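Section 7. Setting Up the Waiting Area Display

Read this section in full before connecting the Prirnus queue display to a power source. Staff at sites managed by Skatside should also consult the local floor plan issued by the facilities office.

7.1 Choosing a Location

1. Select a wall that can be seen from every seat in the waiting area. Do not mount the display above a heater or directly opposite a window.
2. Confirm that a grounded outlet is within 36 inches of the lower edge of the display. Extension cords must not be used.
3. Hold the mounting template level against the wall and mark the 2 upper holes in pencil.

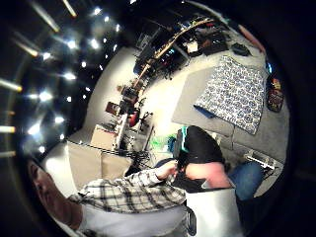
4. Drill the marked holes and insert the anchors supplied in the hardware bag. For hollow walls, order anchor kit 473 from Keskinen before work begins.
5. Hang the display on the bracket and tighten the locking screw by hand. Do not use a power driver — the thread is easily stripped.

CAUTION: Two persons are required to lift the display. Keep the path between the carton and the wall clear.

7.2 Connecting the Ticket Printer

1. Switch off the display.
2. Insert the data cable into the port marked PRINTER and turn the collar until it clicks.
3. Load the paper roll with the loose end facing up, then close the cover.
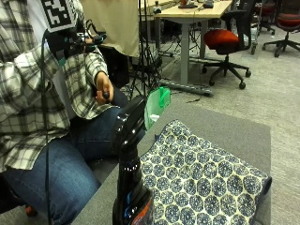
7.3 Adjusting Brightness and Glare

1. Turn on all of the lights normally used during opening hours.
2. Open the Settings menu and select Brightness. The factory value suits most interior rooms.
3. View the display from the nearest and farthest seats. If reflections make the numbers hard to read, tilt the bracket downward one notch and check again.
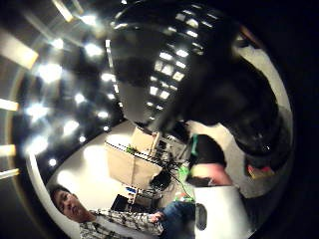 Figure 7-C. Ceiling lights reflected in a glossy surface.

Note: Brightness settings are kept after a power failure. The clock is not, and must be set again from the Settings menu.

Questions concerning this section should be directed to Vicente Cabral, Installation Support.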